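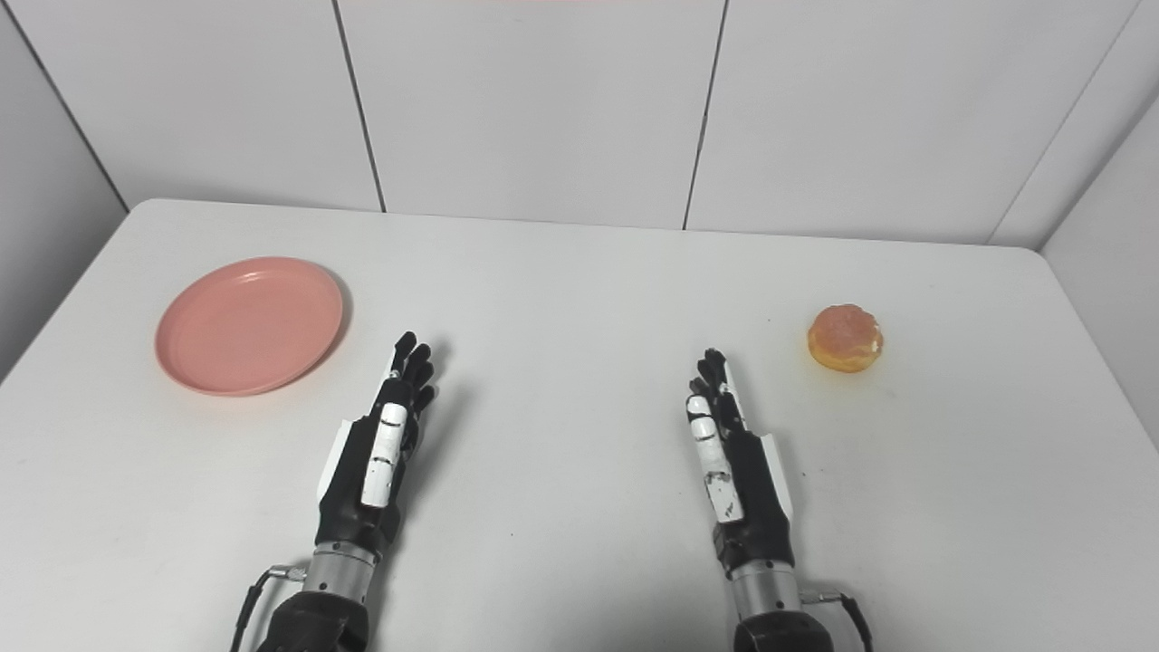
Moving a Pastry to a Plate with Two Robot Hands
Final project report, Gbeho group
Jastinholm Technical College, April 2025

1. Summary

Our group was given the two-handed robot in the Bremer lab for the spring term. The task we picked was to take one glazed pastry from the table and put it on a plate. We collected demonstrations by teleoperation, trained a policy on them, and tested it over 100 trials. The policy finished the task in 62 of them. This report covers the setup, the data, the results, and what we would change.

2. Setup

The robot has two arms, each with a jointed hand, and works at a white table with walls on three sides. At the start of a trial both hands rest palm-down on the table with the fingers straight. The pink plate goes to the left and the pastry to the right, so the right hand is closer to the pastry and the left hand is closer to the plate. We wrote this down as the home position and every demonstration starts from it.

The policy gets the head camera view and the joint positions of both arms. We had planned to use the finger force readings too, but they drifted during a session and we could not get a stable zero. They are logged but not used.

Our software is called Clivach. It records the operator's commands, lines them up with the camera images, and saves each demonstration in its own folder. Most of January went into this. The first version saved images and joint data on separate clocks, and by the end of a long recording they did not match.

3. Collecting data

We recorded 297 demonstrations. After going through them we kept 126. The rest were dropped for one of these reasons:

The pastry was dropped or rolled out of reach.
The operator paused for more than five seconds.
A hand touched the plate and moved it.
The recording had missing images.

The second reason removed more than we expected. New operators tend to stop above the pastry to check the finger angle, and a policy trained on those pauses also stops there, sometimes for good. We should have made practice runs a rule before anyone recorded.

All operators were asked to use the right hand for the grasp and the left hand to steady the plate - the first few sessions did not follow this and had to be redone.

4. Results

Of the 38 failed trials, 21 were failed grasps. In most of these the fingers closed too early and pushed the pastry away. Nine were drops on the way to the plate. The other eight reached the plate but let go over the rim.

The plate itself was rarely a problem. It contrasts well with the table and the left hand found it in nearly every trial. The white parts of the hands against the white table were a concern in our proposal, but we found no failures that we could trace to this.

Moving the pastry closer to the right wall made things worse. We did not include those positions in the 100 trials, so there is no number for it.

5. What we would change

Record fewer demonstrations, with trained operators only. Vary the plate position from the first session. Fix the finger force readings before collecting anything, even if it takes 2 weeks, as most of the grasp failures look like something touch data could help with.

The next group can use the Clivach folders as they are. The dropped demonstrations are kept in a separate directory with the reason in each file name. Calibration notes for both hands are in the lab binder - please add to them and do not start a new one.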